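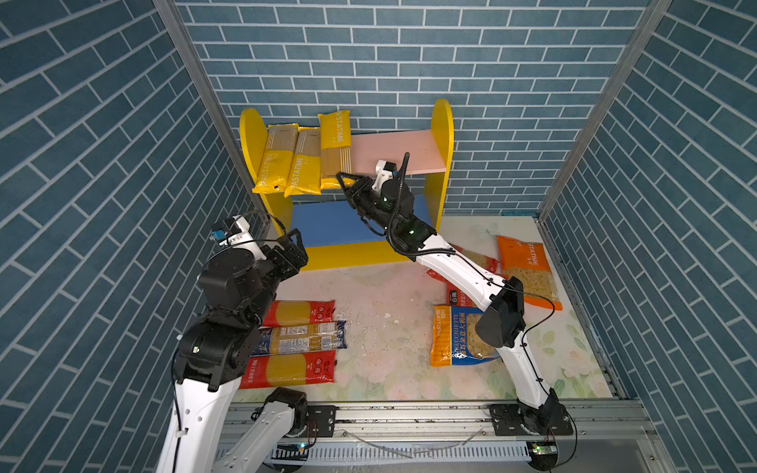 Pasta on a Kids' Shelf: The Gallery
Posted 08/04/2022 by Jerome Galang

I should say up front that I don't believe in pretty pantry shelving. Every August the catalogs fill up with it, and every August I get mail from people who want to know if a small colorful unit will "work for dry goods." Uvura says theirs will. Sarmiento says the same thing with nicer lettering. Neither of them shows you spaghetti, and I have a pretty good idea why. A can will stand wherever you put it. A bag of spaghetti leans on whatever is next to it, and if there's nothing next to it, good luck.

So this page is all pasta, on and around a child-sized shelf with rounded yellow ends and a pink board on the upper level. Click through if you like, but the notes are short.

1. Three on the pink board
The PASTATIME on the shelf stands at the left and already has a tilt to it. The rest of the board to the right is bare, and I'd want to see that filled before anybody tells me this is a good use of space. Readers who swear by the Dotport dividers, I know, I know. I paid for a set of 15 and use 2.

The rounded ends I'll grant. I expected to dislike them and I don't. A yellow end panel is at least something solid to lean a bag on, which a wire rack never gives you. Whether the yellow holds up to a household with actual children in it is another matter, and I wouldn't take the seller's word for that.
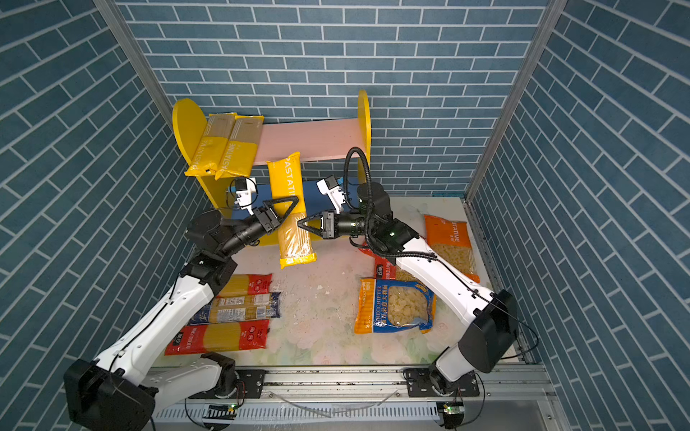

2. Two leaning, one in front
What bothers me about upright storage is the moment you take one bag out. The others have only each other and the end panel, and you find out fast how much of the neatness was friction. Flat stacking is ugly and it works. I've said so for years and it has made me no friends at all.

I do like a window on the bag. You can tell spaghetti from linguine without reading anything, which is more than I can say for the matching jars everyone wants me to buy.

Crumbs, while we're on the subject. There are little white flecks on the flowered surface near the foot of the shelf, and any pale floor covering will show you the same at home (or hide it, depending on the flowers). Dustix sent me a brush set for exactly this and I went back to a damp cloth.

Comments are open. Photos of your own shelves are welcome, full ones please.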